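Updated 13 Mar 2024

# Keeping school papers and the study corner at home in order

We have two children in school, and every year the same problem comes back in our kitchen: the circulars, the fee receipts, the marks sheets, the permission slips for the bus. These tips are collected from our own house and from the parents in our building. Some of them are very simple, but I write them anyway.

## One folder for each child, one for the family

Take a folder with a hard cover for each child. Do not mix. When my son changed school, the office asked for the transfer certificate, and it was lying inside his sister's drawing book. We searched for it the whole evening.

In the family folder go the papers that both children need, such as the proof of address and the copies of the identity cards. I keep two copies of each, and when one is given away I make a new one in the same week.

Receipts for fees I keep for 1095 days, so three full years. My husband finds this too long. I had once to show a receipt from the second year, and after that we stopped the discussion.

## The notice on the refrigerator

- Only the notices with a date in the future stay on the door.
- Write the date again in large numbers with a marker, at the top right.
- When the date passed, the paper goes to the folder or to the recycling.
- Magnets from the pizza shop are too weak for thick paper. Use a clip with magnet.

Rosário Marinho from the second floor uses a string and clothespins along the kitchen wall, the nearest date always at the left. It looks like laundry, but her children have never missed a form.

## Labels that stay

Paper labels on lunch boxes come off in the dishwasher. Write with a permanent marker on the clean plastic, let it dry overnight, and cover it with a strip of clear tape that goes a little bit over the ends. For bottles this works less well – the round form lifts the tape. There I write on the bottom.

For clothes, a cotton ribbon with the name sewn on it is still the best. I bought a roll for 17 names and it was enough for both children, including the gym bags. If you remove a ribbon from a sweater which goes to the smaller child, cut the thread from the inside.

## Making the table ready for homework

Our table is also the table for eating, so everything must be put away in a few minutes. A tray is good for this. On the tray are the pencils, the sharpener, the glue and the scissors, and the tray goes on top of the cupboard when dinner comes.

Wipe the table before the books are opened. Grease from breakfast goes through a notebook page very fast, and you cannot take it out fully. Baking powder pressed on the stain for one hour helps a bit. 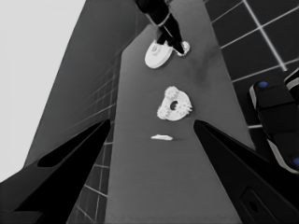
*A white gear-shaped part on a gray tabletop.*

Small things for the science and craft projects get lost more than the pencils do. Give each project its own box with a lid, and put a sheet of paper in the box with the date when it has to be in the school. Shoe boxes are fine. Egg cartons are good for screws and beads, but they should not be carried in a school bag.

## Cleaning the school bag

Once a month we empty the bags completely. I do it on a newspaper spread on the floor.

1. Take out everything, also from the side pockets.
2. Turn the bag with the opening down and shake it outside.
3. Wipe the inside with warm water and a drop of dish soap.
4. Leave it open until the next morning, not in strong sun.

If there is a smell from old fruit, leave a small open cup of baking soda inside for one night. Do not use perfume, it makes it worse.

## Before the long holidays

Old notebooks are not all rubbish. Pankaj Dhillon, who lives across from us, tears out the clean pages every November and binds them with thread to make notebooks for rough work. He makes two holes with a nail and a hammer, on a piece of old wood.

Library books should be returned in the last week, not on the last day. Check under the beds – ours are always there. The uniforms I wash before I put them away, also the ones which look clean, because sweat stains become yellow in the closet.

Store the textbooks standing, not in a pile. In our humid months I put a sheet of newspaper between the books and the wall, and I change it when it feels soft.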